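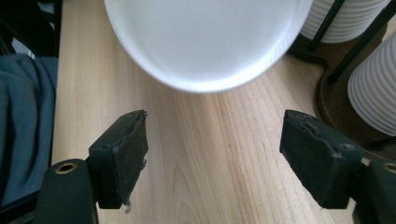
FOR IMMEDIATE RELEASE
16/09/2022

Kamley workshop group puts out full build files for Handel, a hand-held gripper you can make on a kitchen table

KAMLEY - The Kamley shared workshop is releasing the plans, print files and parts list for Handel, a two-finger gripper you hold and squeeze yourself. No arm needed. No motor either in this version. Files are free as of today, for any use, paid or not.

Handel is the first finished project out of the workshop's robotics bench. Built by three members over evenings and the odd long Sunday afternoon, plus a lot of reprints. It holds a small camera, looks down past its own fingers, and records what a person's hand does with everyday stuff. Bowls, cups, towels, drawer pulls. The recordings go toward teaching a home-built arm to do the same jobs. The arm is called Nalico and it is not part of this release (see below).

"We wanted something a person could build without owning a machine shop," said Anil Kulkarni, who drew the finger arms. "Mine was built at home. Printer in the hallway, soldering iron by the sink. If you can put a shelf up you can put this together."

What's in the release

Print files for both finger arms, the grip body and the trigger. Dark green is what we had on the spool, any color works.
Drawings for the finger pads, with a cutting template.
Parts list, with substitutes where we tried them.
Assembly guide, 49 pages, mostly pictures. Page 31 is upside down in the first upload, we know, fix is coming.
Wiring notes for the camera mount.
A plain text list of what broke and when.

A full set of parts comes to roughly 400 dollars if you are starting with nothing, and the camera is most of that. Members who already had a camera paid far less.

About the finger arms

The arms are printed thick on purpose. Earlier ones were slim and flexed under load, so the pads met at the front and not at the back. Version 6 is the one in the files. Brass threaded inserts go in with a soldering iron, slowly, and the guide says slowly in several places because Kulkarni melted one clean through the wall of an arm he'd waited all night for. Don't use self-tapping screws straight into the plastic. They hold for a while and then they dont.

About the pads

Pads are the weak point. They are soft, they grip well, and they wear out. Corners go first, then the top edge starts to crumble and small bits come away. A worn pad will still pick up a bowl by the rim but it starts to slip on anything smooth and heavy, and it sheds on the table. The group treats pads as a consumable. Cut spares before you begin, swap both at the same time, wipe the dust off between sessions.

Nafula Kioko, who has done most of the tabletop sessions, keeps hers going longer than the guide recommends. "I know, I know. I change them when they start dropping things," she said. "If someone has a better material please write to us. We've tried the obvious ones. Foam was too soft, the harder rubber marked the dishes."

Replies on this one really are wanted. The pad drawing is the simplest file in the set and the easiest to improve on.

Table tasks

The release comes with 16 household tasks to try, written up on one sheet so that different builders can compare notes. They were picked by Kioko and Poul Lauritsen from what was already in their kitchens. Turn a bowl right side up. Put a cup back on a stack. Fold a dish cloth. Hang a mug. Each has a start position and an end position and that's about it. Use your own dishes, your own table, whatever light you have. Differences between homes are useful to us.

Turning over a bowl is the one people ask about at open evenings. Looks like nothing. The rim sits flat on the table and there is not much for the fingers to get under, so most people end up tilting it from one side first. Lauritsen's notes on it run to two pages.

Nalico arm

Not ready. The arm that will use these recordings is on the bench in Kamley and moves, but the shoulder joint is being redone after a gear stripped. No files for the arm untill it has run a whole evening without someone standing next to the switch. The group is aiming for February and would rather not be held to it.

Build evenings

The workshop will hold build evenings for anyone making a Handel. Bring your printed parts, or come and print them here, book the printer ahead please. Inserts and screws at cost. Þröstur Þórarinsdóttir runs the bench and will have a finished unit out to try. Under-16s welcome with an adult. Soldering irons are shared so expect to wait.

Thanks

To Ásgeirsdóttir, the hardware shop on the corner, for the inserts and for letting us return the wrong ones twice.

Press contact

Vibeke Eskildsen, Kamley shared workshop. Ask for her at the front desk or leave a message on the workshop line. Photos and the build files on request, interviews evenings only, members have day jobs.

ENDS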